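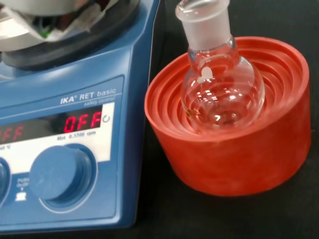
A round-bottom flask in its orange-red stand, next to the IKA stirrer.

The Lounge Seat Comes Back to Zillgate

April 4, 2026

Dear friends of the showroom,

If you stopped in over the winter you probably heard one of us going on about the Plisard lounge chair, and how we hoped to have it on the floor again before the spring was out. Well, it's in! Two of them arrived at Zillgate this week, one in ash and one in walnut, and I have spent more of my working hours sitting down than I would like the office to know.

For those who are new to the newsletter, the Plisard is a low lounge chair with a pleated back. The pleats are one long piece of wool felt, folded by hand and stitched to a canvas backing, and they open a little when you lean into them, the way an accordion does. The first version came out years ago and was made in small numbers, and then the workshop that did the folding closed its doors and the chair quietly went out of the catalog. We have been asked for it ever since — by people who owned one and wanted a second, and by people who had sat in a friend's and couldn't stop thinking about it.

The new run is made by Aubert, who also build our Irska dining table. They kept the old outline almost to the letter. The seat is a touch deeper than it used to be, and the arms are set a little lower so the chair will tuck up beside a side table without looking like it's peering over the top. The legs now come off with 6 bolts, a great kindness to anyone who lives up a narrow staircase (I do, and I still have the dent in the plaster from my last sofa). 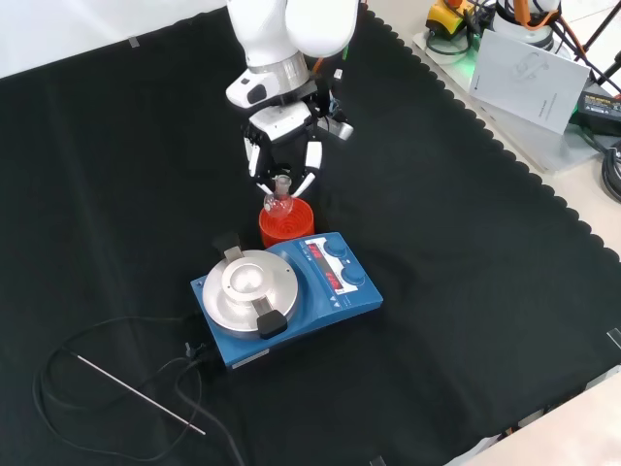

White robot arm with a small glass flask at its gripper, over a black cloth.

Now, the felt. I know some of you have strong feelings about felt. The old chairs were lovely but they did pill on the front edge, and if you had a cat you had a project on your hands. Aubert tried a number of weaves and settled on a denser wool that feels smoother under the palm and brushes clean with an ordinary clothes brush. It comes in three colors: oatmeal, moss, and a deep brown that looks nearly black until the sun gets to it. My own vote is for the moss with the walnut, though the oatmeal has been getting most of the attention so far, and I can see why.

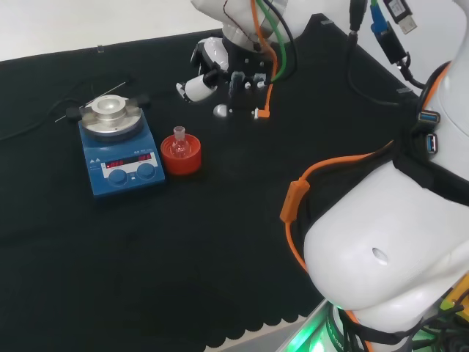
Choosing a wood to go with the felt takes longer than people expect, so please give yourself an afternoon. The ash is pale and has an open, lively grain, and it will warm up over the years in a room that gets good light. The walnut starts out dark and softens. Think about what the chair will stand beside, too, and what will be behind it. Dark fabric over a table with a plain white wall in back of it, much like the black scalloped cloth in the photo, will make the ash look brighter and the walnut a good deal quieter. We have loose samples of both woods you may take home for a week, along with a swatch of each felt, and I'd much sooner you borrowed them than guessed from a screen.

This first run is 124 chairs, and we will take orders in the showroom or by phone through the end of April. Delivery is running a bit slower for the walnut than for the ash, so do mention it if you have a birthday or a move in mind. If you already own one of the older chairs, bring us a picture of it and we'll let you know whether the new felt back can be fitted to your frame. Most of them can take it, though a few of the very early ones have a different rail.

The coffee is on most mornings, and the ash chair is the one by the window.

Warmly,
All of us at Zillgate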